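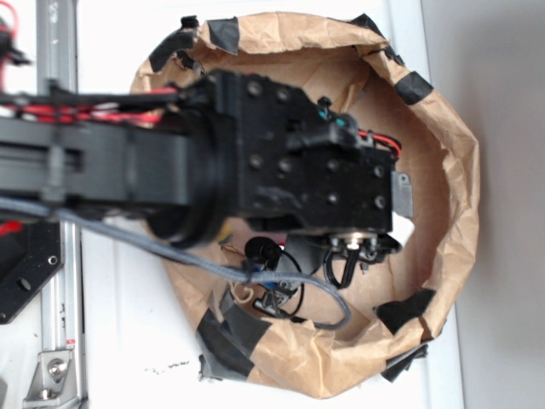
Sourdough starter log, bench 2

Thursday, March 28, 2019

OK, so the Brosness rye is definitely the livelier of the two flours (I owe Wyn Owen a coffee, he called it weeks ago). Fed both jars before lunch and the rye had doubled by the time I got back from the Gough delivery! The white one was sulking, a few bubbles at the top and a smell like nail polish. I gave it another feed and moved it to the shelf over the proofer.

Test loaf: 425 g flour, 69 percent water, salt as usual. I meant to stop at 425 but the scale crept up to 428 and I left it. Dough felt slack after the second fold, so I did 3 more, with longer rests. Crust came out great, crumb a bit tight near the bottom. I think I rushed the final proof, the poke test was still springing back pretty fast.

Wyn wants to try the Batamitz spelt next. Fine by me, but not in the same week as the new oven stone please, or we'll never know which one did what.

To do: scrub the lids, label the backup jar (it still says Russide, wrong flour), order more rye before May. And somebody has my good bench scraper, the one with the chipped handle. I want it back!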